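Zinow Folding Table and Garment Sorting Set
Section 4: Sorting and preparing garments

4.1 Before you start

This section covers the preparation of clean, dry garments for folding on the Zinow table. It assumes that the table has been assembled as described in Section 2 and that the Feswood bins have been attached to the side rail. If the bins have not been attached, go back to Section 3. The table can be used without them, but the step numbers below refer to bin positions.

You will need:

The Zinow table, locked at working height
Bins A, B and C
The folding board (supplied)
The care label chart (inside back cover)

Set the working height so that the table surface is level with your elbows or slightly below. The height lock has 9 positions. Position 4 suits most adults when standing. Check that both leg latches have clicked before placing any load on the surface.

CAUTION: Do not place a hot iron on the table surface. The surface covering is not heat resistant. Use the Ketilsson iron rest (sold separately) or a standard ironing board.

CAUTION: Do not lean on the extension leaf. It is designed for light textiles only.

4.2 Load size

Do not place more than one washer load on the table at a time. A deep pile hides small items and puts creases into the garments at the bottom. If the load comes from a large-capacity machine, divide it in two and leave the second half in the dryer or basket.

Garments must be fully dry. Thick seams, waistbands and ribbed collars dry more slowly than the rest of the garment, so check these points by hand. Return damp items to the line or the dryer.

4.3 First sort

1. Place the load at the left end of the table (right end if you have mounted the bins on the left).

2. Remove socks, underwear and other small items and put them in Bin A. Do not pair socks at this stage.

3. Remove towels and bed linen and put them in Bin C. These are folded last, on the full surface, with the extension leaf raised.

4. Leave shirts, sweaters, pants and children's clothes on the table. Bin B is kept for items that need mending, stain treatment or ironing.

NOTE: It is not necessary to sort by color at this point. If you are sorting clothes for more than one person, sort by person first and by type second.

4.4 Picking up and identifying a garment

Soft jersey and fleece-like fabrics come out of the dryer bunched, often with one layer tucked inside another. The outline of the bunch gives little information about the garment. Look for edges, seams and trim instead.

1. Take hold of the uppermost garment only. Lift it clear of the pile before shaking it. If a second garment comes up with it, lower both and separate them on the surface.

2. Look for a finished edge. A hem usually shows parallel rows of topstitching and lies flat. An overlocked seam is thicker, with a chain-like stitch, and normally belongs on the inside of the garment. If overlocking is visible on the outer side, part or all of the garment is probably inside out.

3. Look for trim. Striped or ribbed bands are generally found at a collar, cuff or waist, and show which end of the garment you are holding.

4. Look for fasteners. Snaps and buttons must be located before the garment is pressed flat on the folding board, as they can mark the surface.

5. Look for the label. On most tops it is sewn into the back of the neck or into the left side seam. A small piece of white showing between folds may be a label or lining. Open the fold to check.

Red cloth bunched as in step 1: a small round white snap or button near the pointed flap in the first view, hem stitching and a striped band of trim in the second.

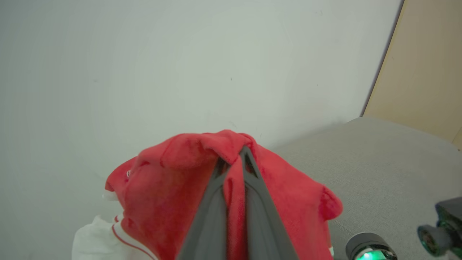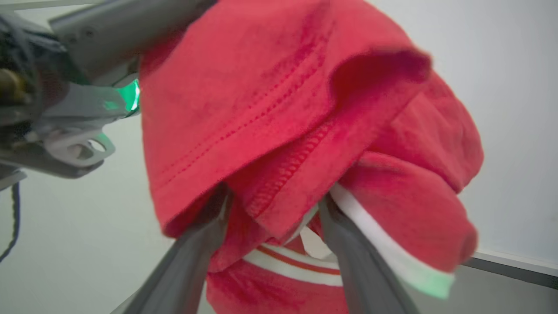
4.5 Opening and laying out

1. Hold the garment by the hem with both hands and shake it once, away from the table.

2. If it is inside out, reach through to the shoulders and draw them back through the hem. Do not pull by the sleeves – this stretches the armhole seam.

3. Lay the garment face down with the collar toward the far edge of the table. Smooth from the center outward.

4. Close snaps. Leave shirt buttons open, except for the top one and every second one below it.

5. Check for pilling, loose threads and stains. Put affected items in Bin B.

6. Place the folding board on the back of the garment with its upper edge just below the collar, and continue with Section 5.

NOTE: Garments too small for the folding board (children's sizes, in most cases) are folded by hand. See 5.6.

4.6 Fabric notes

Jersey: folds easily but rolls at cut edges. Smooth hems with the flat of the hand.

Fleece: do not compress in a full drawer. Stack no more than five garments high.

Woven cotton: if creased, put in Bin B for ironing. Folding sets the creases further.

Knitwear: fold only. Do not hang on the Gelell rail, which will distort the shoulders.

4.7 Troubleshooting

Table rocks when garments are smoothed: one leg latch is not engaged. Clear the surface, lower the table and lock it again.

Bin slips off the rail: the bin is overloaded or the hook is reversed. The open side of the hook must face the table.

Garment slides on the surface: the surface is dusty. Wipe with a damp cloth and let it dry.

Height lock is stiff: clean the slot with a dry brush. Do not use oil. Replacement lock, part no. 171.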